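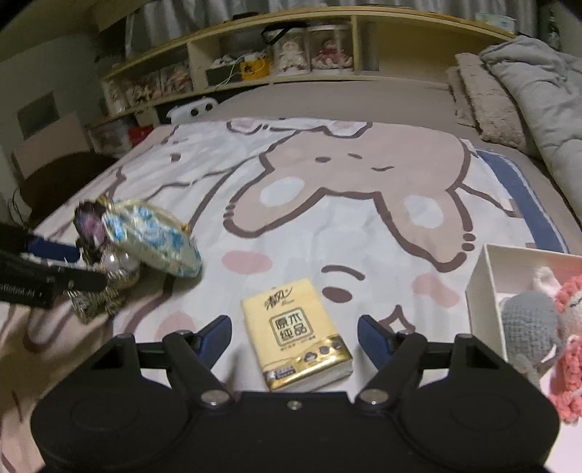 Page last modified: 24 Nov 2020

Home | Contents | Previous section | Next section | References

3.2 Bedding and reported sleep temperature

Figure 2. Duvet cover with a printed cartoon character and a dark navy blue border stripe.

The second part of the study dealt with the bedding used in the homes of participating families. Households were recruited through two housing associations, Poststead and Virnwood, and each was asked to keep a sleep diary during September. Complete diaries were returned by 27 households. Those with gaps of more than two nights were left out of the analysis.

Parents recorded the type of duvet, the fabric of the cover where the care label could still be read, and whether a window had been open overnight. They also noted any remark the child made on waking about having been too warm or too cold. Printed covers of the general kind shown in Figure 2 were common among the younger children, while plain covers were more often reported for those over ten. The print itself was not treated as a variable. Chmielewska had earlier suggested that children are less willing to give up a favourite cover when the season changes, and the diaries offer modest support for this view. Several parents wrote that a heavier duvet had stayed on the bed because the lighter one did not fit the cover the child preferred.

Room temperature was read at bedtime and again on waking from a wall thermometer supplied by Rønning. Readings at Virnwood were generally higher than those at Poststead - the flats there share a heating system which tenants cannot adjust. Waking during the night was reported more often in the warmer rooms, although the difference was small and some 30 nightly entries could not be matched to a reading.

The diary form was adapted from that used by Tuhumury in the Fidberg survey, with the questions on bedtime routine removed. Fabric type was missing for many covers, and no conclusion is drawn here about cotton as against mixed fibres. The treatment of missing entries is set out in Section 3.3.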